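Well, it finally happened! The swap shelf at the Kitthorpe library has outgrown its corner, and starting Friday it moves into the big front room, right where the old magazine racks used to be.

I've been dropping things off there since March (mostly puzzles, plus one bread machine I regret giving up), so I stopped by to ask Siham Obeidat how it's going. She runs the shelf two afternoons a week and told me people have brought in 364 items so far this year. Nearly all of them went home with somebody else, which I think is pretty great for a town our size.

"We had a fondue set last exactly 20 minutes," she said. "I didn't even get it out of the box."
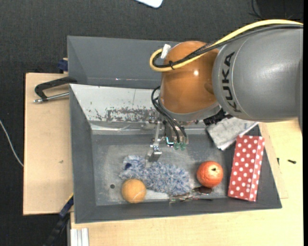 Assorted objects in a gray bin, under an arm marked KUKA.

The rules are staying the same in the new spot. Clean stuff only, nothing bigger than you can carry by yourself, and please, no more encyclopedias! Kids' clothes should be folded and marked with the size. You don't have to bring anything to take something, so don't be shy about it.

Doors open at 2 and the shelf closes when the library does. If you're coming over from Javbridge, the lot behind the bakery is still torn up, so park on the street and walk around front. I'll be the one hanging around by the board games, hoping somebody brings my bread machine back.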